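13 June 2023. Dried plum trial, Gondgate kitchen, jar batch 2
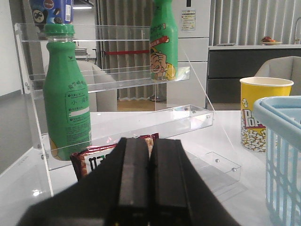

Opened the second jar of the Altby plums after the salt rest. Brine covers the fruit, pH 2.9 by strip, no film on the surface. Starting weight was 1000 g of fruit. Drained and patted, it comes to 1396 g with the shiso and the brine clinging to it, so the scale reading is no use until the leaves are off. Reweigh tomorrow. Pack format is still open. Rónán wants single plums in a glossy reddish-brown wrapper with a white label panel, same as the snack on the bottom shelf of the clear acrylic stand. My worry is the seal: salt crystals in the seam will leak whatever the wrapper color. Test with plain film first.

Drying: mesh trays, one layer, turned morning and evening. Skins on batch 1 split at the stem end where Thierry had pulled the stems with a knife. Used a toothpick this time. Fewer splits so far, but the fruit was also less ripe, so the comparison is weak.

Taste, batch 1: sour first, salt late, slight bitterness near the pit. Moriarty asked for a milder version with honey. Honey drops the salt at the surface and shortens shelf life, so it would have to ship chilled. Told them no answer before July.

To do: order pH strips in the low range, label the trays, ask Ekier for the spec sheet on the film. Keep the red vinegar from jar 2, strained, in the back fridge.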